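Suchbegriff eingeben Suchen

Wandbekleidung und Bodenplatten für kleine Arbeitsnischen: Damastmuster Rosé, Marmordekor Grau

23/03/2001 – Ruth Inga, Produktbetreuung Innenausstattung
Lesezeit: 3 Minuten

Die Ausstattungsreihe Brindska richtet sich an Einrichtungen, die Kleidung und Heimtextilien in abgegrenzten Nischen sichten, sortieren und zusammenlegen. Sie umfasst eine gemusterte Wandbekleidung, eine Bodenplatte im Marmordekor sowie das zur Montage erforderliche Zubehör. Alle Bestandteile können einzeln oder als abgestimmter Satz bezogen werden. Die Lieferung erfolgt ausschließlich an gewerbliche und öffentliche Abnehmer.

Für die Wandflächen steht das Dessin Damast in Rosé zur Verfügung. Die Bahnen werden auf Stoß verklebt, der Rapport ist auf der Rückseite markiert. Bei Nischen mit drei Wandseiten empfiehlt es sich, mit der Rückwand zu beginnen und den Musterverlauf von deren Mitte aus festzulegen. Verschnitt an den Seitenwänden ist in der Mengenberechnung bereits berücksichtigt. Nachbestellungen sollten stets unter Angabe der Chargennummer vorgenommen werden, da geringfügige Farbabweichungen zwischen den Chargen nicht ausgeschlossen werden können.

Die Bodenplatte trägt ein grau geadertes Marmordekor. Sie ist als durchgehende Arbeitsfläche vorgesehen, auf der Wäsche auch in größerer Menge unmittelbar abgelegt werden kann. Die Oberfläche ist geschlossen und lässt sich mit einem nebelfeuchten Tuch reinigen. Scheuernde Mittel sind zu vermeiden. Die Kanten werden werkseitig versiegelt; bei bauseitigem Zuschnitt ist die Versiegelung zu erneuern.

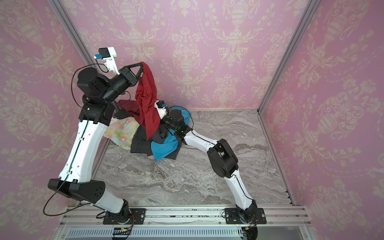 Bei der Auswahl der Farbstellung ist zu beachten, welche Textilien überwiegend bearbeitet werden. Dunkle und kräftig gefärbte Stücke heben sich vom grauen Boden gut ab, während hellgraue Ware auf diesem Untergrund schwerer zu erkennen ist. Für solche Bestände ist die Bodenplatte auf Anfrage auch in der Ausführung Trurno erhältlich – einem einfarbigen Dunkelgrün ohne Aderung. Die Wandbekleidung bleibt hiervon unberührt und kann mit beiden Böden kombiniert werden.

Technische Angaben

Wandbekleidung: Dessin Damast, Farbton Rosé
Bestellnummer Wandbekleidung: 153-R
Bodenplatte: Marmordekor, Farbton Grau
Plattenstärke: 8 mm
Lieferumfang Satz: Wandbekleidung für drei Seiten, eine Bodenplatte, 2 Abschlussprofile, Verlegeanleitung
Nicht enthalten: Klebstoff, Beleuchtung, Befestigungsmaterial für Aufbauten

Montage

Der Untergrund muss trocken, eben und staubfrei sein. Vor dem Einlegen der Bodenplatte sind die Wandbahnen vollständig anzubringen und an der Unterkante gerade abzuschneiden. Sollen Geräte oder Halterungen an der Vorderkante der Nische verschraubt werden, ist eine tragfähige Unterkonstruktion vorzusehen. Die Bodenplatte selbst ist für die Aufnahme von Schraublasten nicht freigegeben. Eine ausführliche Anleitung in deutscher und englischer Sprache liegt jedem Satz bei. Auf Wunsch übernimmt unser Montagedienst unter der Leitung von Herrn Tamás Oláh das Aufmaß vor Ort.

Muster und Bezug

Handmuster beider Dekore werden gegen eine Schutzgebühr versandt, die bei einer späteren Bestellung angerechnet wird. Musteranforderungen sind schriftlich an die Abteilung Innenausstattung zu richten. Sonderzuschnitte sind möglich und werden gesondert berechnet – sie sind vom Umtausch ausgeschlossen. Die Ausführung Trurno ist voraussichtlich ab Mai lieferbar; Vormerkungen nimmt Herr Krum Bošković entgegen.

Transportschäden sind unverzüglich nach Erhalt der Ware anzuzeigen. Es gelten die allgemeinen Liefer- und Zahlungsbedingungen in der jeweils gültigen Fassung.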